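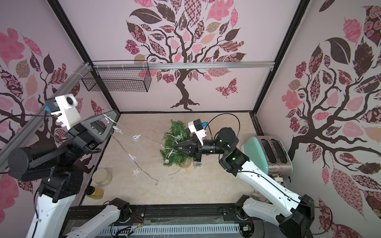 Patterned leaves and a butterfly on pale pink wallpaper.

I'd been meaning to talk to Toàn Thân for ages, ever since a friend showed me her hallway and I couldn't stop staring at the walls (I missed half of what she was telling me about her kitchen, sorry!). Toàn hung that paper. He hangs most of the nice paper in Cilden, as far as I can tell, and he's been at it long enough to have opinions on everything from glue to doorbells.

We met at Shemweta, the little coffee place by the bridge, and he ordered two slices of cake before I'd even sat down.

"People pick wallpaper from a sample the size of a napkin," he told me. "Then it goes up and they say, oh, it's so big! Well, yes. Trees are big."

He loves a large pattern, though. Small ones make his eyes swim by lunchtime. When I asked where he starts in a room, he drew it for me on a receipt: a plumb line first, then the wall you see from the door, then the corners. "Old houses don't have a straight corner in them. I did one in August, built in 1914, and the ceiling dropped so much from one end to the other that I had to go outside and have a sandwich."

His longest job was the upstairs of the old Cluso hotel, 73 rolls, all of it birds. He still dreams about the beaks.

I asked what I should do with my own bedroom, which has 3 layers of somebody else's taste on it already. He put his fork down. "Strip it. All of it. Warm water, a wide scraper, and don't rush." And if I hate the new one? "Live with it for a winter. Then call me."

I've ordered samples. The big ones this time.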